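Pedgate Small Lodging Listings

README for the listings table, release 2

This package holds sale listings for small lodging properties: guesthouses, inns, motels with a handful of rooms, and houses split into short-stay units. The listings were gathered by the Pedgate office from brokers who agreed to share their expired and closed records. It is meant for people who study asking prices, lot sizes and the wording of property ads. It is not a valuation tool and should not be used to price a property.

Contents

listings.csv — one row per listing
units.csv — one row per rentable unit, linked to listings.csv by listing_id
remarks.txt — the free-text remarks, one listing per line, in the same order as listings.csv
changes.txt — notes on what was corrected between releases

There are 141 listings in this release. The first release had 22 fewer. All of the additions come from Clustdale, where one broker, Gastus, sent us a backlog of older files.

Where the records come from

Brokers sent spreadsheets, scanned flyers and in a few cases printed binders. Fung-ping Yip typed the flyers and binders by hand. Anikó Szabó checked each typed row against the source and marked disagreements in the column check_flag. A value of 1 means the two readings differed and the second was kept. A value of 0 means they matched. Blank means the row came straight from a spreadsheet and was not checked by eye.

Listings that were withdrawn and relisted within the same season appear once, under the later listing. If the asking price changed, the first price is in ask_first and the last is in ask_last. We did not try to recover prices in between.

Main columns

listing_id: a code made for this table. It doesn't match any broker's own number.
area: Clustdale, Rennie or Other. We grouped the remaining towns under Other to keep single owners from being identified.
kind: guesthouse, inn, motel or split_house.
units_stated: the number of units given in the ad.
units_counted: the number of units that could be matched to a floor plan or room list. Blank if there was neither.
owner_unit: yes, no or unclear. An owner unit is a living space set aside for the owner or manager.
kitchen: full, partial, shared or none, as recorded for each unit in units.csv.
permit_text: the sentence in the ad that mentions permits or licenses, copied as written. Blank if the ad said nothing.
included: furniture, bookings, name and website, or vehicles, if the ad says they go with the sale.

The kitchen column gave us the most trouble. Brokers use "kitchenette" for anything from a sink and a microwave to a full range and refrigerator. We recorded full only where the ad named a stove, a sink and a refrigerator. Two of those three is partial. A kitchen used by more than one unit is shared, whatever it contains.

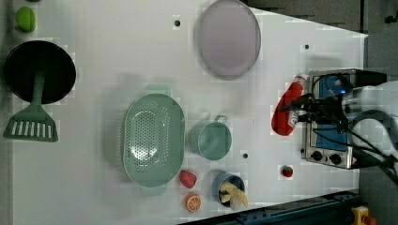 Are the units with shared kitchens counted as separate units?
They are counted separately if each has its own lockable entrance and its own bathroom. Otherwise the whole floor or wing is one unit, and the room count goes in the rooms column of units.csv.

Prices are in dollars as advertised. Nothing has been adjusted for inflation. Closing prices are not included, even where a broker gave them to us, because several sellers asked that they be left out.

Known problems

In 19 listings, units_stated and units_counted disagree. Most of these are split houses where the ad counts the owner unit and the floor plan does not. We left both numbers as they are.

Lot sizes for Rennie were partly given in square feet and partly in acres, sometimes without a label. Lertchai Bunnag converted them all to acres in July. Any lot_size value with an asterisk is his best reading of an unlabeled figure.

The remarks have had phone numbers, street addresses and owners' names taken out. Some house names remain. If you find a name or an address that we missed, write to us and we'll replace the file.

Ads with no asking price ("call for price") are in the table with ask_first and ask_last left blank. Don't read a blank as zero — some spreadsheet programs will do that when they average a column.

Use

Free for study and teaching. Please don't contact brokers or owners on the basis of these records. Most of the properties are no longer for sale.

Upkeep

Şengül Yurt keeps the table and answers questions. Asabe Etim handles requests from brokers who want a record changed or removed. Removed rows are listed by listing_id in changes.txt, with no other detail.

Last updated 2021-08-10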